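Cendgate Labs
@cendgatelabs
Thread: summary of the gripper fault reported by our Cluson site, and what we are changing as a result. 1/14

On 2023-04-21 an operator at Cluson reported that the fingers of a hand-held gripper kept closing after the trigger had been released. The operator's left index finger was caught between the pads. The skin was bruised but not broken. First aid was given on site and the operator returned to work the following Monday. 2/14

All hand-held units of the same build were withdrawn that afternoon at Cluson and at our second site, Cundatura. Collection of handling data stopped at both sites. We informed our partner, Hutapea, the same day. 3/14

The fault was traced to the return spring in the trigger. On the affected unit the spring had slipped off its seat. The trigger looked released from the outside, but the sensor behind it was still reading a partial pull, and the motor went on closing the fingers at low force. 4/14

Low force is a relative term. The closing limit on these units had been raised in March so that heavier goods could be lifted without slipping. The change was recorded in the settings log. It was not sent to the safety office for review, as our own procedure requires. That omission is ours. 5/14

We opened the trigger housing on all 30 units of this build. On 4 of them the spring was seated badly enough to move under normal use. A further 11 showed wear on the seat and have been set aside for new parts. The remainder passed and will be checked again before they are returned to operators. 6/14

There was an earlier sign that we should have acted on. Operators at Cundatura had noted "sticky release" in their shift sheets on several occasions. The notes were filed as a data quality matter, as the recordings showed items being dropped late. They were not passed on as a possible safety fault. 7/14

From now on, any note about late release, slow opening or unexpected closing goes to the safety office on the same shift. The operator does not need to decide whether the matter is serious. The unit comes off the table until it has been looked at. 8/14

Statement from Larasati Raju, head of operations safety: "The operator did the right thing by stopping and reporting. The earlier notes from Cundatura were also right. Our process did not treat them with the weight they deserved, and I have asked for that process to be rewritten." 9/14

The March closing limit has been reversed on every unit. Packaged snacks and baked goods, which make up most of the current handling work, do not need the higher setting. Heavier goods are suspended from the program until a separate limit has been reviewed and approved. 10/14

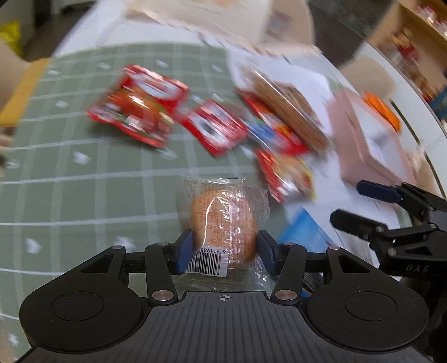
Work with light items will resume first, at Cluson only, with one supervisor present for each pair of operators. Operators are to keep their free hand clear of the fingers whenever the unit is powered. An item that jams is to be removed with the power off, even where this spoils the recording. 11/14

Recordings made with the affected units are being reviewed separately. Any sequence in which the fingers closed without a trigger command will be removed from the set before delivery to Hutapea. We expect this to delay delivery and have told them so. 12/14

Two questions remain open. We do not yet know whether the spring seats were out of tolerance when the units were supplied or wore down in use. We also have not settled how a second, independent stop should be fitted without adding too much weight to the handle. 13/14

We will post the findings on both points to this account when they are available. Operators at either site who have noticed similar behavior, including on units that have passed inspection, are asked to contact the safety office directly. Reports may be made without a name. 14/14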